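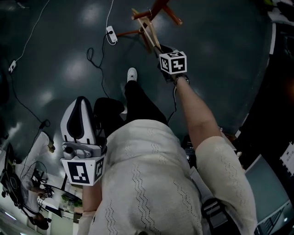

Cockpit panel and pedestal, pre-power inspection
Gitville hangar, home simulator built on a retired airliner shell
Revision 6, September

Go down the list with the mains off. Initial the box. "Looks fine" is no longer accepted as an entry, see item 4 for why.

1. Mains isolator off, plug pulled and lying where you can see it.
OK. The switch on the wall has been labeled wrong once already, so I don't trust the label.

2. Shell grounded to the common bar.
OK at the nose. The rear stud is still painted over. The previous owner swore that paint doesn't matter. Scrape it.

3. Original wiring looms cut back and capped.
Partly. The overhead has 52 wires capped with proper ends and a bundle behind the first officer's side closed off with tape. Tape is not a cap. It goes gummy in the summer and slides off.

4. 28 volt supply, output checked under load.
Failed last time, passed now. The Panis supply was signed off as "looks fine" and was putting out far too little as soon as the panel lights came on. The replacement is the same model, and I don't see why it should last any longer than the first. Recheck after 50 hours.

5. Fuses fitted to each branch, value written beside the holder.
OK, except the annunciator branch, where the value has been written in pencil, rubbed out and written again. Pull the fuse and read it.

6. 400 hertz inverter, cover on, vents clear.
OK. Loud. The listing said "quiet running." Quiet next to what?

7. Throttle levers, full travel both ways, no binding.
Left lever OK. Right lever sticks near idle. I've been told it will free up with use. It has had plenty of use and hasn't. Pull the side cover and look at the cable run before anyone oils anything.

8. Trim wheel motor, guard fitted.
NOT OK. The wheel turns fast and the handle is out. That handle will break a finger. The motor stays unplugged until there is a guard, and a piece of cardboard is not a guard.

9. Pedestal bolted down.
Four bolts of six. The two missing are at the back, where the load is when someone leans on it getting into the seat. They always lean on it.

10. Seat rails and stops.
Captain's side OK. On the other side the stop pin is a hardware store bolt. It holds. Replace it anyway.

11. Old instruments checked for radium paint.
Two gauges from the Papadakis lot have not been tested. The seller says they are too late to have any. Sellers say all kinds of things. Bagged, on the top shelf, not to be opened or cleaned until someone has put a meter on them.

12. Glass, sharp edges, cut metal.
Edge trim is missing along the lower cut behind the seats. Wear gloves back there.

13. Fire extinguisher in reach of the door, gauge in the green.
OK. CO2 type. The powder one has been moved outside — powder would finish off every connector in the panel.

14. Way out clear from both seats.
OK after moving the crate of spare yokes. It was moved last time too. It came back.

15. Projector mount, safety wire fitted.
OK. The bracket is rated for more than the projector weighs, according to the bracket. Hence the wire.

Result: power allowed to the overhead and main panel only. Pedestal stays dead until 7, 8 and 9 are closed.

Costs so far, for those who asked: 186 dollars for the replacement supply, connectors not included. The Penudcombe quote for a complete rewire was 3,000 and did not mention grounding anywhere, so I have asked what exactly it covers. No answer yet.

Carried over to the next check: 2, 3, 7, 8, 9, 10, 11, 12. Item 5 can be closed as soon as the value is in ink.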